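Spent the last stretch comparing two hand controllers for bimanual pick-and-place in sim. Same arms, same kitchen counter, same pepper. Short thread, mostly complaints.

The first is the stock grasp controller that comes with Grillura. The second is Marchuk, which a lot of people in my feed have been calling a solved problem. I had my doubts going in and I have more of them now.

Setup: 200 episodes per controller, 3 random seeds, two arms with multi-fingered hands. Targets are a bell pepper and a can. Score only counts if the object ends up on the plate and stays there.

Marchuk does look nicer. The motion is smooth and the fingers don't chatter on contact. Smooth is easy to sell in a video. I'd like to see the same clips with the contact forces plotted underneath.

My main gripe is the idle hand. Both controllers burn a lot of steps with one hand parked while the other one works. If you're going to advertise two arms, use two arms. A single arm and a cheap gripper would get you most of this.

Second gripe – friction. The Marchuk defaults are very generous. I turned them down to what we measured on the real fingers at the Cendville lab and the can got a lot harder to hold.

Third gripe, a small one. The config file is 1,194 lines long and two of the settings that matter most have no comments at all.

Also, a top-down camera is a bad judge of a grasp. A hand that comes in from above hides a good part of whatever is under it. I've added a side view for the next round and I'm not trusting any success label until I've checked it there.

Two renders from the counter task: 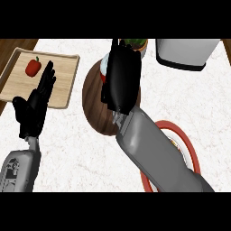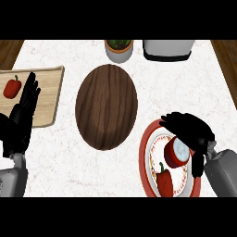 Zlata Holovko: Did you change the friction on the plate too, or only on the fingers? We saw the same drop at Privcombe with the can, and half of it came from the surface it was sitting on. Try 700 steps per episode as well, the default cutoff is too short for a regrasp.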